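Jevomen Desktop Recycling and Parts Return: Frequently Asked Questions
Last updated Fri 5 January

Who can use the program?
Any household or small business with a billing address in the Henatham service area. Schools and city offices use the Rallis contract and should not book through this page.

What do you accept?
Desktop towers, small form factor desktops, and loose internal parts: power supplies, motherboards, memory, expansion cards, optical drives, fans. Monitors, printers, laptops and anything with a lithium battery pack go to the Dameck drop-off site. The coin cell on a motherboard does not count as a battery pack and may stay in place.

How do I book a pickup?
Use the online form and select code 561 (desktop equipment). Code 561 covers up to 16 towers per address. For larger loads, submit a second request under the same account and enter the first request number in the notes field. Bookings close at noon on the business day before pickup.

Is there a fee?
Drop-off is free. Pickup is free for 3 or more towers. Below that, the standard trip charge applies and is added to the next statement.

Do I have to remove the hard drive?
No, but we recommend it. Drives left in the case are shredded at the Rallis plant and cannot be returned once the load is signed in. If you need a certificate of destruction, check the box on the form before pickup. Certificates list the drive serial number and are issued as PDF files. We cannot issue one afterward.

I removed the drive. Does the case still have resale value?
Yes. Resale grade is set by processor generation, memory type and case condition. A missing drive does not lower the grade. A missing power supply lowers it by one step.

Should I take the power supply out myself?
Only if you want to keep it. Switch it off, unplug the cord, detach the motherboard, processor and drive connectors, then remove the screws on the rear panel while supporting the unit from inside. Do not open the power supply housing. The capacitors can hold a charge after the cord is unplugged. Units with an opened housing are refused.

What about the processor?
Sockets with contact pins inside them bend easily. If you remove the processor, lower the lever and fit the plastic cover if you still have it. Put the processor in an antistatic bag or a rigid plastic tray, not in paper or bubble wrap.

How should cases be packed?
Lay the tower on its side, with loose cables tucked in and the side panel refitted. Tape the panel if the screws are missing. Loose parts go in a separate box marked PARTS.

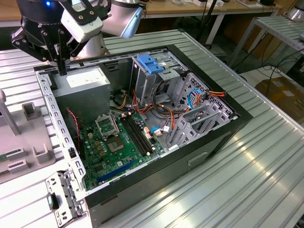
Oyster_bay asked below this answer whether a case with no side panel at all would be turned away, as the packing sheet sent out in December seemed to say. It will not. The December sheet has been replaced by form 3379, which allows open cases if a sheet of cardboard is taped over the opening.

How long does grading take?
Ten business days from the sign-in date. Loads signed in at Dameck are moved to Henatham weekly, so allow one extra week.

Can I dispute a grade?
Yes, within 30 days. Reply to the grading notice with the load number and the item line. Boards are kept until the dispute period ends. Memory and expansion cards are not, and grades for those are final.

Can I get a part back after sign-in?
No.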